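Stinerus Forum
Home | Research News | Discussions | Members | Help

Category: Neuroscience > Cells and Circuits
Replies: 6 | Shares: 15

Thread: Sleep and the "quiet" cells of the hippocampus: how strong is the new evidence?

Posted by M_Dawber (Moderator), December 23, 2022

Members are invited to comment on the study released by the Balaskas Institute, which reports that a small group of cells in the hippocampus remains silent during the day and becomes active only in deep sleep. The authors recorded from 1248 cells in mice and placed 357 of them in the silent group. They propose that these cells help to fix the memory of places visited earlier.

Please confine remarks to the study and its methods. General questions about sleep problems should be directed to the Health section.

Marjorie Dawber

Posted by corvid_lane

I have read the paper in full and consider the recordings to be of high quality. The electrodes stayed in place for 15 nights, a long period for work of this type. The memory claim is weaker. The animals were tested on one maze only, and the drop in performance when the silent cells were blocked is small. I would accept that these cells fire in sleep. I would not yet accept that they store anything.

Posted by A.Koutsoukos

I must respectfully disagree with the previous member. The drop is small on the first day of testing, but Figure 4 shows that it grows over the following days. Animals with the cells blocked continued to enter arms of the maze that the others had stopped visiting. A delayed effect is what one would expect if the cells act during sleep.

I would also draw attention to the supplement, where the same result is given separately for males and females. Few papers in this area take the trouble.

Athina Koutsoukos

Posted by tern_and_tide

May I ask how the term "silent" is defined? The main text says that the cells do not fire while the animal is awake. The methods section says that they fire below a set threshold. These are different statements, and the newspapers have repeated only the first.

Posted by corvid_lane

The member is correct. The threshold is one spike in 600 seconds. A cell may therefore fire several times in an afternoon and still be called silent. I do not regard this as misconduct, but the title should have been worded with more care.

In reply to A.Koutsoukos: I have looked again at Figure 4. The trend is present. The error bars overlap on every day but the last, and the authors do not report a correction for repeated testing. I remain of my earlier opinion.

Posted by A.Koutsoukos

The correction is reported in the notes beneath Table 2. It is easily missed. With the correction applied, the final day still passes the usual limit, although by a narrow margin. On the matter of the title I have no objection to what has been said.

Posted by Gronard_Reader

The discussion so far concerns mice alone. The closing section of the paper suggests that similar cells may exist in people, and cites the Nuster recordings made in May in patients awaiting surgery. Those recordings were taken from a different layer of the hippocampus and covered a single night for each patient. In my view the comparison should have been left out, or at least placed under the limits of the study.

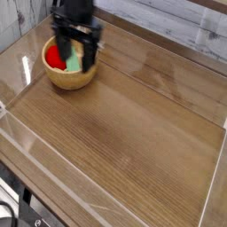
Gripper at a wooden bowl, with a red item and a pale green one inside.

Is any member aware of human data covering more than one night? I have searched the library of my own department without success.

Posted by M_Dawber (Moderator)

I thank members for the orderly exchange. The opening post will be amended to give the threshold used for "silent." The question from Gronard_Reader has been copied to the Literature Requests board, and replies on human recordings should be entered there. This thread remains open for comment on the maze results.

Marjorie Dawber

Tags: hippocampus, sleep, memory, recording methods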